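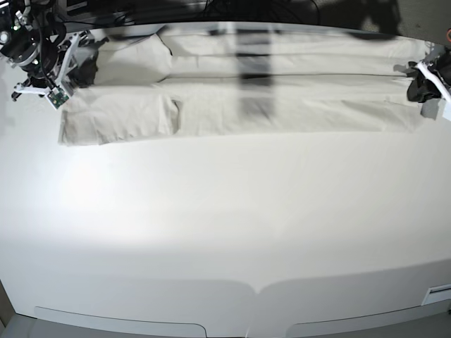

Cream-colored trousers laid flat on a white tabletop.

Tellden Rail Tours adds overnight route to Plukatton

IRCOMBE, 7 Mar 2018 – Tellden Rail Tours will begin selling tickets this week for a new overnight train trip from Ircombe to Plukatton. The trip runs 16 hours each way, with two border crossings and one change of trains.

Until now, travelers making the journey by rail had to break it with a hotel night or wait on the platform for an early connection. The new itinerary uses a reserved sleeping car as far as the change, where passengers have 50 minutes to move to the morning express. A Tellden host meets the train and walks the group across to the right platform.

"People kept asking us for this one," said Bernadette Mac Giolla, managing director of Tellden Rail Tours. "They wanted to leave after dinner and be there by lunch the next day, and they didn't want to sort out three sets of tickets to do it."

Fares include a berth in a shared or private compartment, a light breakfast and a seat on the express. Bicycles can't be carried on the overnight section. Each passenger may bring two bags, and large suitcases go in the rack at the end of the car. Passports are checked on board, so travelers should keep them within reach during the night.

Mārtiņš Sakalauskas, who planned the route, said the timetable was the hard part. "The express leaves early and it doesn't wait," he said. "We moved our departure from Ircombe forward to give people a proper margin."

Passengers who miss the connection because of a late train will be booked on the next available service at no extra charge.

Tellden carried around 3854 passengers last year, most of them on its daytime trips. The Plukatton route will run weekly through December. Departures for next year will be announced once the new timetable is out.

Tickets are sold at the Tellden office in Ircombe station and by phone. Groups should book through the office.

Press contact: Zsófia Szénási, Tellden Rail Tours, Ircombe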